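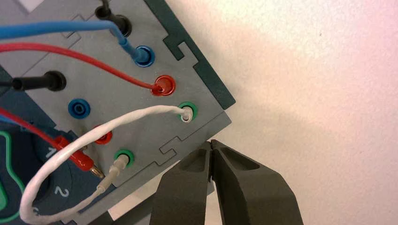
Plugs and sockets on a gray training panel.

DASTASDEN, 21/08/2020: Families who lost their wells to the spring floods along the Abella River will have clean drinking water close to home again this fall, under a repair program announced today by the relief charity Stenent and the village water groups of the lower valley.

The work will reach 469 households in Dastasden, Falilley and the farms strung out along the river road between them. Many of these families have been walking to the hill springs and back since the water came through in the spring, usually with children in tow and often more than once a day. Others have been buying water from passing trucks, at prices that eat up a good part of what they would otherwise spend on food, seed and school supplies.

Under the program, 10 village wells will be pumped out, cleaned, disinfected and fitted with new hand pumps. Each one will also get a raised concrete collar, higher than the old ones, so that muddy surface water has a harder time finding its way back in when the river next leaves its banks. Work begins in Falilley, where the damage was worst, and moves downstream from there as the ground dries out enough for the trucks.

"We have been made so welcome in this valley, and we have drunk a great deal of tea in a great many kitchens while people told us what they needed," said a spokeswoman for Stenent. "They told us very plainly. They want their own wells back, close to their own front doors, and they want to be able to fix them without waiting for somebody to drive out from the city. We think that is a perfectly reasonable thing to want, and we are so pleased to be getting started."

Floodwater covered much of the lower valley for several days this spring, filling wells with silt and washing out latrines and animal pens. Water samples taken from the open wells afterward showed that most were unsafe to drink from, even in places where the water had begun to look clear again. Stenent has been handing out water treatment tablets and covered storage buckets in the meantime, and that will carry on in every village until its well has been tested and reopened.

Some 200 of the households in the program include a child under five or an older person living alone. These homes will be visited first with tablets and soap, and the visiting teams will help to set up a simple hand-washing stand in the yard for any family that would like one. Neighbors are warmly encouraged to let the teams know about anyone who may have been missed, particularly on the outlying farms, where the tracks are still rough going and some families have moved in with relatives.
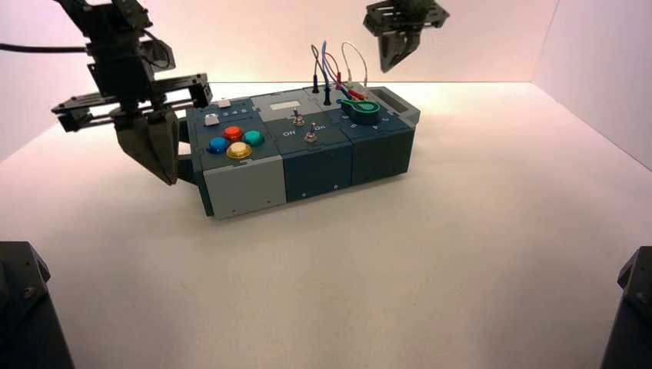 Buttons in red, teal, blue and yellow on a three-module task box.

Each village will choose 3 residents to be trained as pump keepers. The training covers taking a hand pump apart and putting it back together, replacing worn seals, checking the collar for cracks, and using a basic test kit to look for contamination. Every keeper will go home with a set of tools and a box of the parts that tend to wear out soonest, and a larger stock of spares will be kept at the old grain store in Dastasden, where any of the villages can draw on it.

"A well belongs to everyone who uses it, and people here have looked after theirs for generations," the spokeswoman added. "My own favorite moment so far was in Falilley, when a whole bench full of grandmothers explained to our engineer exactly where the ground stays firm in a wet year. They were right, too, and we have moved one of the new drainage channels because of it."

The first wells are due to reopen in September, once they have passed two clean water tests in a row. Until a well carries a green tag on its pump handle, residents are asked to keep treating or boiling the water they draw from it, including water for brushing teeth and washing vegetables.

Open meetings will be held in each village before work starts there. Everyone is welcome, children included, and there will be time for questions. Residents who cannot come along may leave a message for the well team at the Stenent field office in Dastasden, next door to the bakery.

About Stenent
Stenent is an independent charity that helps rural communities restore water and sanitation after floods and storms. It works in the Abella valley at the invitation of the village water groups.

Media inquiries: Stenent press desk, Dastasden field office. Interviews and visits to the well sites can be arranged on weekdays.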